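Reading group in Usthorpe: do we finish a book that most people dislike?

Page 1 of 1

leire_aguirre
Joined: November
Posts: 28

Hello everybody. I run a small reading group in Usthorpe, we are 7 persons and we meet every month at 6 in the evening. English is my third language, so please excuse my mistakes. We are now at page 140 of a long family novel and four members told me they want to stop. The other three like it very much. In my old group in Rurham the rule was that you finish what you voted for. Is this still normal? I do not want to lose members, but I also do not want to change the book each time somebody is bored.

pathak_reader
We stop. Life is short and the library is big. If more than half want out, the book goes back and we pick the next one from the list.

Old Margin
I disagree with pathak_reader. The best evening we ever had was on a book that almost everyone hated. People who like a book say "it was lovely" and then they talk about their holidays.

pathak_reader
That works if they read it. In my group they stopped reading and came anyway, and two people had to carry the whole talk.

leire_aguirre
This is exactly my fear. Last month one member read only the text on the back cover, and she spoke longer than me.

Old Margin
Ha, we have one of those too. Did she at least vote for the book?

leire_aguirre
She proposed it!

tilda_k
Maybe a middle way: agree on a page where you meet, and whoever wants to stop there can stop, but must come once more and say why. Then start the new book with all seven. The three who like the old one can finish it on their own time.

Old Margin
I still think it is a pity to leave before the end. Family novels often get better when the children grow up. But tilda's plan is fair.

leire_aguirre
Thank you, I will propose the plan of tilda_k. I also found the name of the translator, Predilier, and it seems there is an older translation that is easier to read. I will ask the library for it.
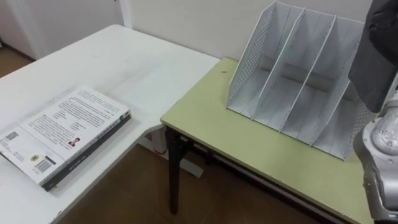 How long should a group wait before it gives up on a book?
Most groups in this thread would wait until one full meeting has been held about it, and then let the members vote.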